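Sulholm College, Technical Purchasing
Session 6: Reading a demo kit against its brochure
Handout, revised Nov 29, 2023

Bring the Flarkside brochure with you. If you have lost it, there are spares in the tray by the door, mostly because people keep losing it on purpose.

The product this time is the Plestine hand, sold by Flarkside as a kit: one hand, a wrist mount, a cable set, the control software and a licence that runs for 31 weeks. Why 31 is not explained anywhere. We asked in September and were sent another copy of the brochure.

6.1 What is being sold

The brochure says the hand is suited to "everyday soft goods". Underline that phrase. It has no legal meaning and not much of any other kind. A folded towel is a soft good. So is a bin bag, a slice of bread and, at a stretch, a cat. Before you agree a price you need a written list of items the seller will stand behind, and you need it from the seller. A list you wrote yourself and they nodded at will be worth very little when the hand comes out of its box.

Toilet paper is a good test item and a cheap one. The roll has a stiff core and a soft outside, so a grip that is firm enough to lift it may also dent it. The loose end goes wherever it likes. Any hand that copes with the roll may still trail a length of paper behind it, and you should settle beforehand whether that counts as a pass.

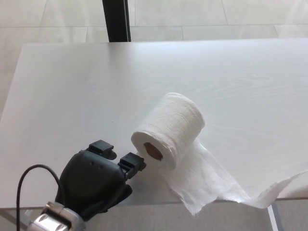

Most disputes in the Woldegiorgis case (reading pack, item 2) came down to exactly this kind of wording. The buyer thought "handles" meant picks up, moves and puts down again. The seller thought it meant touches with intent. Both had signed the same page, and both had a point.

6.2 Terms to look for

Trial length. Flarkside offers 60 days, counted from dispatch. The parcel's holiday in the depot is on your time.

Number of attempts. Ask for results over a fixed run, with the failures left in. The brochure reports 72 successful grasps and does not say out of how many.

Resetting. Who puts the object back between attempts, and how neatly? A person who lines the roll up with the fingers every time is doing a good part of the robot's job, unpaid by Flarkside.

Spares. Fingertips wear. Check whether they are sold singly or only as part of a new hand.

6.3 For next time

Rewrite the "everyday soft goods" clause in plain words, on one side of paper. Name the items, the starting position of each and what counts as done. Then swap with a neighbour and try to wriggle out of theirs.

Item 3 in the reading pack has its pages in the wrong order. Start at the back.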